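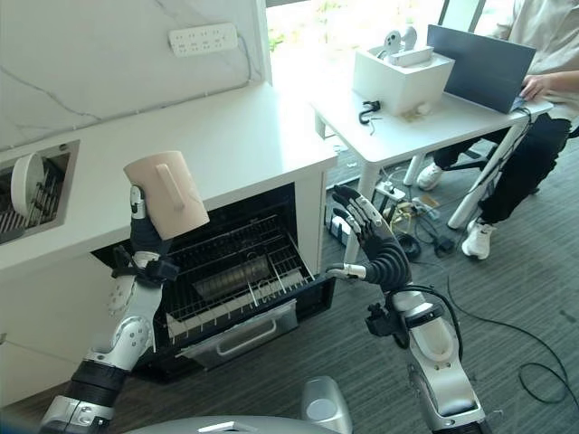
From the Kitchen Group

Dear members and neighbours,

It is August again and the kitchen at Tanivley Hall is open for the members after the painting. I was asked to write the item for this newsletter, and I ask you to be patient with my English, which is my third language. I came to the Hall first as a guest of the Brøndum supper club, and now I keep the booking book for the kitchen, so most of you have received at least one message from me.

The suppers go on as before. We cook together, we eat at the long tables, and the people who did not cook do the washing up. For the next supper Ingvar Vídalín will make his fish soup, the one with barley and a lot of dill. He asks that you tell him before if you do not eat fish, and he will keep a pot with only vegetables. Last time the pot with vegetables was finished first, so this time it will be the bigger one.

Please bring your own cup if you like a special one. The plastic cups in the cupboard are for everybody, also the children, and they can go in the dishwasher on the top rack. The thin glasses with the gold line can not. They belonged to the old Tarkerano café and we have lost too many of them already. Wash them by hand, with a soft cloth, and let them stand on the towel until the morning.
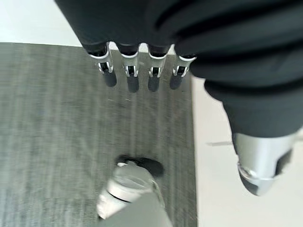 Vol. 3, page 3

The bread course was full, and there is a waiting list for the second one. Troels Eyvindsson teaches it in the same way his aunt taught him, without a machine and almost without a recipe. I was there myself. He says you must learn the dough with your fingers, and I did not understand this until my own loaf came out flat like a plate. The second loaf was better. We ate it with butter and the plum jam from the autumn.

For those who have asked me for the amounts, Troels has finally agreed to write some of them down. For one small rye loaf he takes 215 grams of rye flour, 155 grams of white flour and a spoon of salt. The water he does not measure. The oven must be at 180 degrees, and he leaves the loaf in until it sounds hollow when you knock under it. The sourdough you can get from him in a jar, but please bring back the jar.

The second course is for beginners also. You need an apron and a clean tea towel. The flour is paid by the Hall. If your name is on the list and you can not come, write to me early, so the next person has time to arrange the evening.

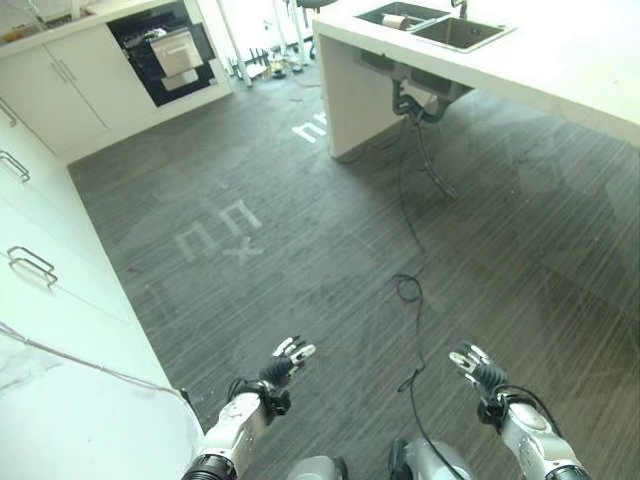

Tidying after use

The new rules hang inside the cupboard door, but I know that not all people read what hangs on doors. I repeat here the most important ones.

Start the dishwasher before you go home, also when it is only half full. Fish plates which stand over night are not pleasant for the group that comes in the morning. The small tablets are in the tin on the window sill. Use one, not two.

Carpets are vacuumed after every supper. The vacuum cleaner is in the cloakroom. If somebody spills red beet or wine, please take cold water at once and write it in the book, and then we can look at it again in daylight. It is no shame. I have written in the book myself.

Food that you leave in the fridge must have a name and a day on it. What has no name is eaten or thrown away, and I can not tell you which.

We have also changed where we borrow things for the big parties. The extra plates, the benches and the large coffee urn now come from Urent, and they bring them to the back entrance. If you hold a birthday or a christening in the Hall, you order yourself and pay yourself, but please tell me the hour of delivery so that the door is open. 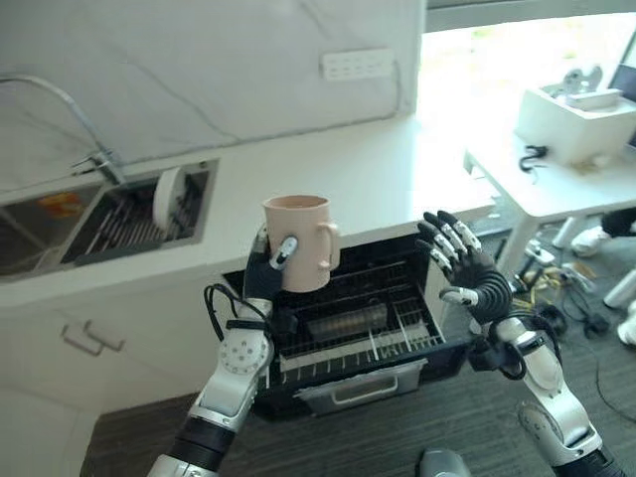
Lost, found and wanted

After the summer lunch we found a child's blue cardigan, a bread knife with a good handle and one single sandal. They are in the basket by the coats. What is not collected will go to the flea market.

We are looking for a big soup ladle, a grater that is still sharp, and baking tins of the long type. Also cookbooks, in any language. The shelf has now more than 180 books and many of them are about cakes, so I would be glad for something about vegetables or about preserving. My favourite at the moment is a little grey book about pickled cucumbers, where the former owner has written her opinion beside every recipe. Beside one of them it says only "never again".

Members who want to cook at a supper can write their name in the booking book or send me a message. You do not have to be a good cook. You have to be able to peel potatoes and come on time.

With friendly greetings from the Kitchen Group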